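### 3.2 Dekorplatzierung und Lesbarkeit im aufgestellten Zustand

Die zweite Teilstudie befasst sich mit der Frage, wie gut sich Speiseteller anhand ihres Dekors unterscheiden lassen, wenn sie nicht flach liegen, sondern aufrecht oder geneigt stehen. In den meisten Haushalten und im Handel ist das der Normalfall: Teller stehen im Abtropfgitter, im Tellerbord oder in der Auslage, und der Blick trifft sie schräg. Die ältere Literatur zur Geschirrgestaltung geht dagegen fast durchgängig von der gedeckten Tafel aus.

Grundlage war der Bestand der Sammlung Viltmont, aus der Zerouali 1103 Teller mit aufgedrucktem oder gemaltem Dekor erfasst hat. Nach Ausschluss beschädigter Stücke blieben 1000 übrig. Wir unterscheiden zwei Gruppen. Beim umlaufenden Dekor wiederholt sich ein Motiv, etwa kurze Pinselstriche, über den ganzen Rand. Beim einseitigen Dekor sitzt ein Blütenmotiv an einer Stelle nahe dem Rand, der Rest der Fläche bleibt weiß oder trägt allenfalls kleine Streumotive. Beide Gruppen kommen in einer Auslage oft nebeneinander vor (Abb. 4).
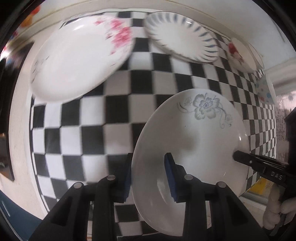
*Abb. 4: Weißer Teller mit grauem Blütendekor in starker Neigung; dahinter stehende Teller mit rosa Blüten, blau gestricheltem Rand und roter Blüte vor Schachbrettmuster.*

Für die Beurteilung wurden 20 Teller aus beiden Gruppen ausgewählt und in sieben Neigungsstufen gezeigt. Die Teilnehmenden sollten jeweils angeben, zu welchem Service das Stück gehört. Umlaufende Dekore wurden auch bei starker Neigung meist richtig zugeordnet. Bei den einseitigen Dekoren hing das Ergebnis davon ab, wo das Motiv lag: Stand die Blüte oben, blieb sie erkennbar, auch wenn der untere Teil des Tellers verdeckt war. Lag sie unten, wurde häufig geraten.

Die Farbe spielte eine geringere Rolle als erwartet. Graue Liniendekore schnitten nur bei seitlichem Licht schlechter ab, da die Schattierung der Glasur dann ähnliche Tonwerte erreicht. Helmy beobachtete denselben Effekt an der Serie Horketia, allerdings bei matter Glasur und kleinerem Durchmesser. Ein direkter Vergleich ist deshalb nur eingeschränkt möglich.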